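Setting Up Your Vasora Desk Planner Board

Section 2: Hanging the board and getting your first week on it

You've got the board out of the box, so now comes the fun part! Set aside an evening for this section and put some music on. Most of it is easy going, and once the rail is up you can stop and start whenever you like.

1. Hold the rail against the wall with the Willeck stamp facing you and the lip pointing up. Eye level when you're seated works best for most people, though taller folks often like it a touch higher.

2. Mark both screw holes. They sit 59 cm apart, so check your marks with a tape before you drill.

CAUTION: Check for wires and pipes before drilling. The plugs in the bag are for solid walls only. For drywall, buy anchors rated for the weight of the board.

3. Drive the screws in until they're snug, then hook the board over the lip and press down at both corners. You'll hear a click on each side – a really satisfying one!

NOTE: If one corner won't click, lift the board off, loosen the screw on that side by half a turn and try again.

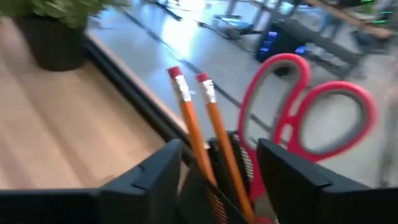

The weekly sheets slide in from the left, under the clear cover, and you can start filling in the first one right away. Write the fixed things in ink (school runs, rent day, the dentist) and keep everything else in pencil, because plans move and you'll want to move with them. Ordinary wooden pencils with an eraser on the end are perfect, and a couple of them standing in a mesh cup on the desk will see you through a whole pad of sheets.

4. Fold the tab on the right edge of the sheet back behind the board. This keeps it flat when you lean on it.

5. Clip the month strip along the top. If you're starting in January, the strip is already in place.

CAUTION: Don't use solvent cleaners on the clear cover. They'll cloud it for good. A soft damp cloth does a lovely job.

Refill pads are sold as part 621 and fit both the Vasora and the older Pomare board.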